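About Dorkia

Dorkia records examples for robots that learn by watching. Our clients build the learning systems. We supply the recorded work they train on: two-armed jobs done at a tabletop, many times over, by people who steer the arms and know what a clean run looks like.

The company was started by Theda Kuhlmann and Manikandan Gounder, who had worked together on packaging machines and kept running into the same problem. The software could be changed in an afternoon, but getting enough good recordings to teach it anything took months. They rented one room in the Prulau building, put in a single station and took on one customer. We now have 17 stations on the same floor.

What we record

Most of our work is ordinary handling. Picking up hand tools, putting them in a tray, taking them out again, moving a tray with both arms, sorting by type, clearing a table. Clients often ask for these before anything else, and they ask for a lot of them. A typical order is 3,000 finished runs of one task, with the objects placed differently each time.

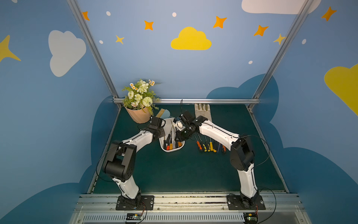

An operator spends the first part of a new order learning the task and writing down where it tends to go wrong. Screwdrivers are a good case. The handles are thick and the shafts are thin, so a grip that suits one end does not suit the other, and a group of them will shift when one is pulled out. Lesia Palamarchuk, who leads the operators, keeps a task sheet for each order that says how to start, what counts as finished, and what to do after a dropped object. We do not cut a run short because of a drop. If the operator recovers in a sensible way, the recovery stays in and gets its own label.

We also leave things on the table that have nothing to do with the task. Clients ask for this. A system that has only seen bare tables can have trouble the first time something else is sitting there. The sheet says which extra objects to use and how often to move them.

How a run is made

Each run has a start position, a written goal and an operator. The station records the camera views, the joint positions of both arms and the opening of each gripper, all on the same clock. When the run is over, the operator marks it as good, usable or rejected and resets the table for the next one.

A second person reviews every run before it goes into an order. Reviewers check that the views line up in time, that the goal was met and that the labels match what the arms did. Runs that fail go back with a note. Issa Obeidat built the review tool we use, called Azar, and still looks after it.
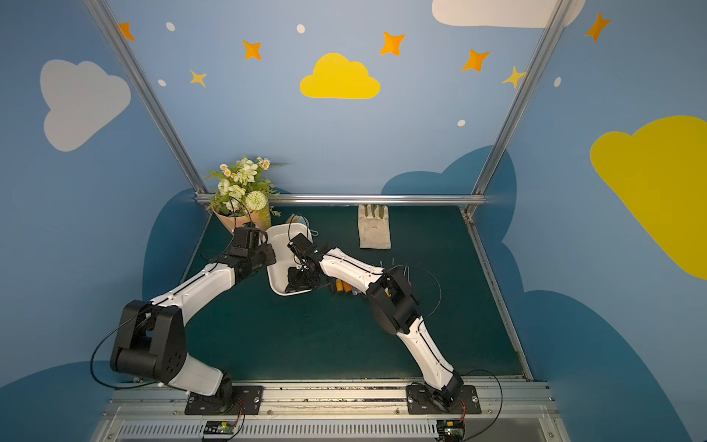
Two-armed work takes longer to learn than one-armed work. When both grippers have hold of the same tray, a small difference in speed between the arms puts strain on it, and the tray can twist or slip. New operators practice on one-armed tasks for five weeks before they are put on shared lifts. Their practice runs are kept apart and never sold.

Our largest project so far is Provorier, a set of tabletop tasks recorded for several clients who agreed to share the cost. It has 566 task variations. Each one comes with its sheet, the accepted runs, and a smaller group of failed runs for clients who want to train on those as well.

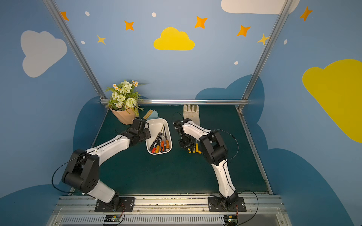
We keep rejected recordings until an order is closed, and a client can ask to see any of them. We have had cases where the reason for rejecting a run was the very thing the client wanted to study, and we moved those runs back in under a separate label.

The people

Operators come to us from all kinds of jobs, including sewing, dental lab work and kitchen prep. No background in robots is needed. We look for steady hands, patience with repeated work and a willingness to write clear notes. Shifts are short, with a break after each block of runs, and operators trade between recording and review during the day.

Thongchai Saengthong is in charge of the stations. He handles setup, calibration and repairs, and he is the person to ask if your task needs an unusual object or fixture.

Working with us

Send us a short description of the task, the objects involved and the number of runs you need. We make a small trial batch first, which you check against your own system before placing the full order. Trial batches use the same stations and the same review as full orders. Visitors are welcome at Prulau by appointment, mornings only.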